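Kisine K2 two-finger chore gripper

4 min read

The K2 is a parallel-jaw gripper for floor-level pickup in occupied rooms. Maximum opening is 60 mm and rated payload is 300 g. The linkage is passive and the finger pads can be replaced with a screwdriver.

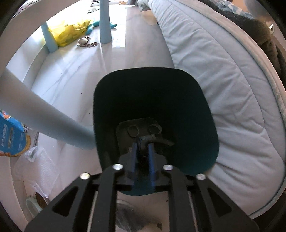
Reaching into deep bins remains the weak point. Dark interiors reduce depth accuracy, and the fingers need 10 mm of clearance on each side. Ju-won Wang's bench notes put a trained policy at around 40 percent of human speed on mixed laundry. Sorting and pairing still need a person. Unattended use is not supported.

Soft goods are the better case. The ridged pads hold knit fabric without a precise grasp point.

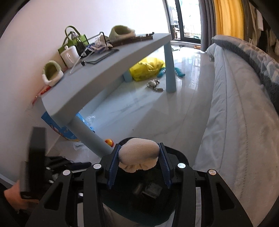
Bundled knit sock held between the ridged pads.

Spare pads ship from Cluson in sets of two. For mounting drawings, contact Vinzenz Hubmann.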